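Progress report, Nastmont records room
August
For Marlene Rocha, Pranedlow small grants

Hi Marlene,

You asked for something short and readable this time, so I'm skipping the form with the boxes and just telling you where we are. The money is mostly spent and the room is mostly done, and those two things are happening at close to the same speed, which I'm told is rare!

When I wrote to you in the spring we had paper in the hallway, paper under the stairs, and a stack on the windowsill that had gone yellow on one side. Maksym Shevchuk and I started with a plain inventory. We opened every box, wrote down what was in it, and gave each binder or folder a number. The list stopped at 783. I had guessed 400 on the application, so you can see I'm not to be trusted with estimates (Maksym guessed higher and has mentioned it since).

The sorting took up most of June and July. Building plans and permits went in one pile, old membership records in another, and then there was the Peixoto material — all the correspondence and receipts from the years when the Peixoto family ran the hall. It's the part people ask us for most often and it was in the worst shape. Half of it had no dates. Maksym matched a lot of the letters to the receipts by looking at the names of the suppliers, and we ended up with a set of binders I'd be happy to hand to anyone.

We also cleared out a lot. Duplicates of newsletters, three copies of the same phone list, instruction booklets for things we no longer own, including a Kenwood mixer. The recycling pickup took most of it. Anything with an address or a bank number on it went to the shredding place instead.

Then the cabinets. I went with the low ones in the end, so the tops give us somewhere to spread out a plan or set a box down while you look through it. They're a pale wood color and they make the room feel bigger than the old gray metal ones did. Loading them is where we are now, and I'm going slowly on purpose. Binders go in flat until the labels are checked against the list, and after that they get their final spot. 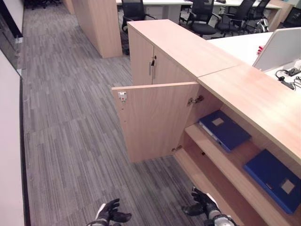

Two of the blue binders in the low cabinets, one on the shelf and one below it.

The shelves rest on pins, so we can change the heights later if the big plan books don't fit. I'd like to leave that until everything else is in. One thing I didn't budget for was extra keys. Each lock came with its own, and I had 15 copies cut so that Maksym, the front desk and I can all get in without hunting each other down. The receipt is in the envelope with the others.

What's left: the Peixoto binders still need a contents page each, and I've finished fewer than half. The membership records need a decision from you or from somebody above you about how long we have to keep them. I don't want to give them good shelf space if they're headed out the door next year. And we need a proper table lamp, because the ceiling light is behind you wherever you stand and you end up reading in your own shadow.

On the money, there's $100 not yet spoken for. I'd like to put it toward the lamp and a box of spare binders, if that's all right with you. If it has to go back, tell me and I'll send it.

We plan to open the room to visitors on a Sunday afternoon, probably from two o'clock, once the contents pages are done. I'd love for you to come by and pull something off a shelf. Maksym wants to test the list by having people ask for things at random, and I think he's hoping you'll go first.

I'll send the final inventory with the next report.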